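12/12/2018 — workshop notebook, brick table

Second go at the chunky studded bricks for the Toter sets, this time on the paper mat.

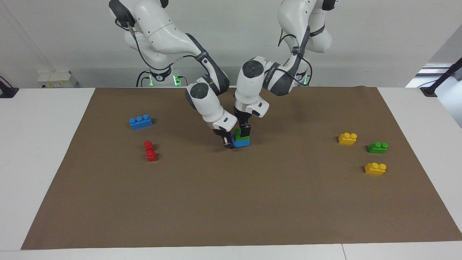 Do we need a baseplate in the starter set?

Leave it out. A two- or three-brick stack stands up fine on a flat table, and a baseplate makes the box bigger and the price uglier. Kids in the test group mostly pushed it to one side and put their snack on it. If somebody wants to build a castle they can have one with the big set.

OK, so, the mat. I put the brown paper down over the white table and I'm keeping it. On the bare table I was forever squinting at the yellow bricks under the ceiling lights, and now yellow, red, blue and green all read at a glance, even from the doorway. It's also quieter! I hadn't thought about noise at all until Teresa stuck her head in and asked if I'd stopped working. A dropped brick on the tabletop sounds like a plate breaking, and on the paper it's more of a thud. The only thing I don't love is that the paper wants to curl back up for the first hour. I weighted the corners with the Fudard catalogs overnight and that took most of it out.

The layout I've settled on is loose bricks left and right, building spot in the middle. I tried the heap-in-a-tub way last week and it's fun for a kid but hopeless for comparing bricks, you spend the whole time digging. Spread out flat with the studs up you can see straight away which ones are twos and which is the three-stud blue. I keep wanting to line them up neatly and I'm trying not to, because a kid's floor doesn't look like that and neither should my table.

Stack of the day is green on flat blue. I like it a lot as the first page of the leaflet. The green shows up well on the blue, the flat piece makes a decent foot, and it's the smallest build that still feels like you made something. Gergely would rather start with red on yellow ("ketchup and mustard, everyone gets it") and he may be right about the cover, but for page one I want the flat brick underneath so nobody has to be told which way up things go.

Fit notes, by hand, at my bench, before I set the table up:

- Batch 2705 is tight. Not stuck-tight, but I had to twist to get two of them apart, and Zoila's little one couldn't do it at all on the weekend. Good hold when you lift the stack by the top brick.
- The older batch is looser and comes apart with a straight pull. I prefer it for small hands. It does wobble if you go past 5 high.
- Mixing the batches is fine one way round (old on top of new) and sloppy the other way. No idea why. Wrote to Dramach to ask if they changed the mold or only the plastic.
- The three-stud blue has a tiny nib of plastic on one end where it was cut off the sprue. You can feel it with a thumbnail. Send a sample back with the letter.

On colors: Socorro went through the whole drawer with the color card and says the reds drift. I couldn't see it until she held two up by the window and then I couldn't un-see it, one is a good tomato red and the other has a bit of orange in it. Would a four-year-old care? No. Would the parent who buys a second box in February and finds it doesn't match the first? Probably, yes. I've asked for the reds to be pulled from one lot only for the first run.

We also argued (nicely) about how many bricks go in the small bag. I had 8 written down. Şengül thinks that's stingy and that a child gets through every possible tower before the kettle boils, which, having watched her nephew, I believe. But more bricks means the bigger bag and the bigger bag means a new label, and Inga labels are already printed. So for now it stays where it is, with at least one flat piece in every bag. I'm happy to lose this argument later.

Stuff to do:

- Cut 3 more mats from the same roll and keep them flat under the shelf, not rolled
- Trial page one of the leaflet with the green and blue, drawings only, no words
- Wash the drawer bricks — warm water, dish soap, dry studs down on a towel. They've picked up that gray finger film and it's messing with Socorro's color checks
- Look for the missing yellow. I think it went home in somebody's pocket
- Ask Teresa if the Toter bag can have a drawstring in place of the zip, the zip catches on the corners of the bricks

One more thing before I forget, the cleanup. I timed myself putting the bricks back in the tub by color and then just any old how, and sorting by color took so much longer that I'm dropping it from the leaflet. We had a cute drawing of a kid sorting and everything. Gergely is going to be sad, he drew it. Maybe it can go on the lid of the big set.

Leaving the mat down for tomorrow. Please don't put coffee on it.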